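Priltinon Field Sales App
Set-up guide for tablets and phones

Section 4: First sign-in, syncing and getting your customer list on to the device

You should have your work tablet, its charger and the welcome email from Eneck before you begin. If the email has gone missing, look in your junk folder, where the company's mail filter likes to put anything sent by the company.

4.1 Signing in

1. Connect to wifi. The app will sign in over mobile data, but the first sync is a large one and your allowance is finite.
2. Open the app and tap Get started. Ignore Take the tour for now. The tour shows you features you can't use until you have signed in.
3. Type your staff email address in full. The app doesn't mind capitals. It minds very much about a space at the end, which your keyboard will add for you if you accept its suggestion.
4. Enter the one-time code from the welcome email. Codes last for an hour. After that, tap Send another and use the newest one only.
5. Choose a six-digit PIN. The app turns down 123456, your staff number and anything with the same digit six times.

Note: If you see "Region not set", you haven't done anything wrong. Ring the Trimadthorpe office and ask for Humaira Swati, who can set it while you're on the line.

4.2 The first sync

1. Tap Sync, then My customers. Leave Everyone's customers alone unless you manage a team.
2. Check the figure for free space. You need at least 768 MB. Older tablets with 512 MB free will start the sync quite happily and stop near the end.
3. Plug the tablet in and leave the app open on the screen. Switching to another app pauses the sync, and locking the tablet cancels it.
4. Wait. A list of 1000 customers takes about 4 minutes on decent wifi. The progress bar moves quickly to nine tenths and then has a think.
5. When the green tick appears, tap Done. Tapping outside the box also closes it, but takes you back to the sign-in page for reasons we have reported.

Caution: Don't sync the same account on two devices at once. The app keeps whichever version arrives last, and your notes on the other one are gone for good.

4.3 Bringing over your old notes

Anyone who used the Ebrahimi order book before December can bring their visit notes across. Prices and discounts don't come over — they are loaded fresh from head office each night.

1. In the old program, choose File, then Export, then Notes only.
2. Email the file to yourself and open it on the tablet.
3. Tap Share and pick Priltinon from the row of icons. It is usually at the far end, past several apps you have never opened.
4. Match the columns when asked. "Cust ref" in the old file is "Account number" in the new one. "Misc" has no match, so pick Visit notes and tidy up later.
5. Tap Import once. A second tap gives you a second copy of everything.
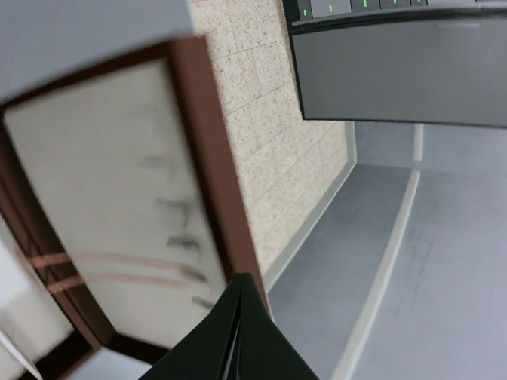 6. Open any three customers you know well and read their notes. If the dates have the month and day swapped, go to Settings, then Language, choose English (UK) and import again. The app will offer to replace the first lot. Say yes.

4.4 Working without a signal

Orders taken offline are kept on the tablet with a grey clock beside them. They go through the next time you're connected and the clock turns into a tick.

1. Before you set out, sync and check the time shown under your name.
2. Take orders as usual. Stock levels will be those from your last sync, so be careful what you promise.
3. Back in signal, open the Orders page and pull down to refresh.

Caution: Signing out deletes any order that still has a grey clock. The app does ask "Are you sure?" first, in the same wording it uses for everything else.

Section 5 covers quotes, discounts and printing.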